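The Last Room on the Left

The room at the end of the hall had been somebody's for four nights, and now it was time for it to be nobody's again, at least until the evening train from Skostport came in. 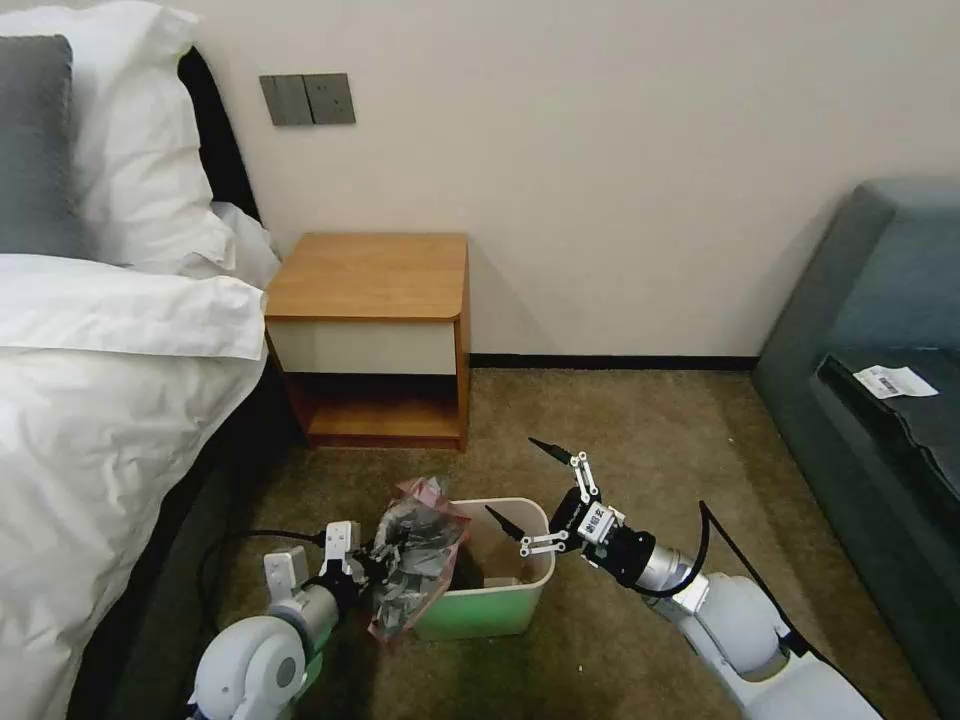
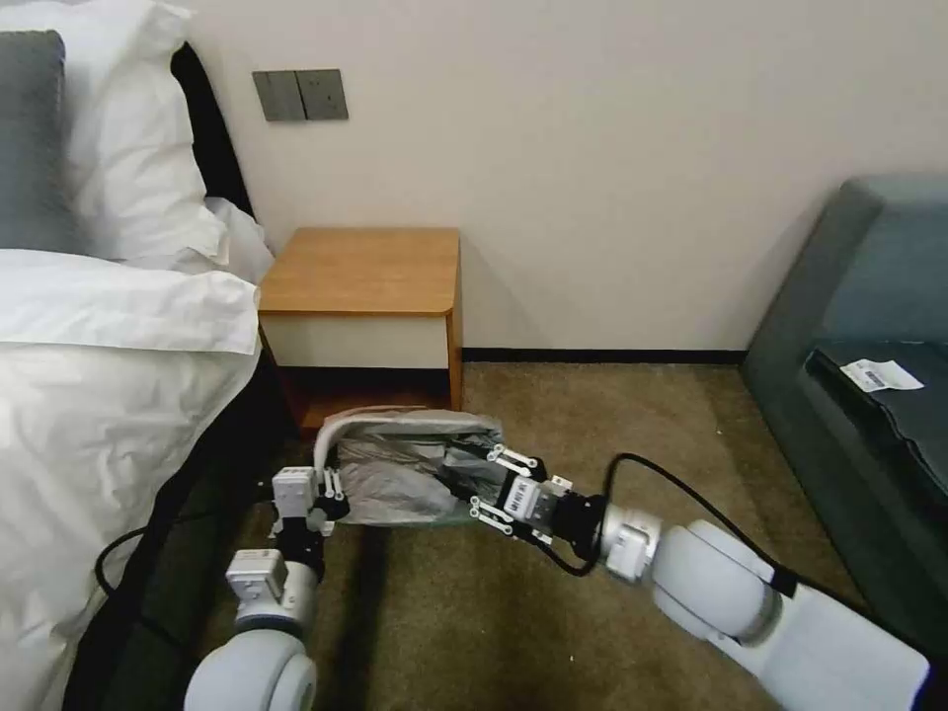 Filed under: Short Fiction

She had cleaned rooms at the Beston long enough to believe that people left more of themselves in the trash than they ever did in the guest book. The guest book was all lovely stay and thank you for the toast. The trash was where you learned that a person had tried three times to start a letter, or had eaten a whole box of Bhatt ginger cookies by themselves in December with the window open (she didn't blame them, they were very good cookies).

So she always did the bag last. The bed came first, the white duvet shaken out and let down again so it fell in soft folds over the side, and then the gray pillow and the white one. She ran her cloth over the little nightstand and bent down to wipe the lower shelf too, though hardly a guest ever put a thing on it. She liked that nightstand. It was small and plain and it stood between the bed and the sofa like a child allowed to sit up with the grown-ups.

Then she lowered herself to the carpet, one knee and after a while the other, and looked into the green wastebasket.

The guest had been a quiet woman from Tevthorpe who came down to breakfast early and asked for nothing, and who had told her on the stairs, with no lead-up at all, that she was on her way to see a sister after a very long time. She had 300 miles still to go, and she said it the way you might mention a tooth that needed pulling. They'd stood there a good while, the two of them, talking about sisters, and the towels had gone cold in her arms.

And she did wonder now, kneeling there with the plastic rustling, whether there might be a letter in all that crumpled stuff, or a photograph torn down the middle. It would have been easy enough to look. She had never once looked, not on purpose, and she supposed it was late in life to begin.

She gathered the old bag together and tied it up. She took a fresh one from her apron, gave it a snap to open it, and tucked it down inside the basket, smoothing the edge over the rim with her thumb, all the way around and then around again.

Down in the street a car door closed. She stayed on the floor a minute longer, hoping the sister would be the kind who comes out to the gate.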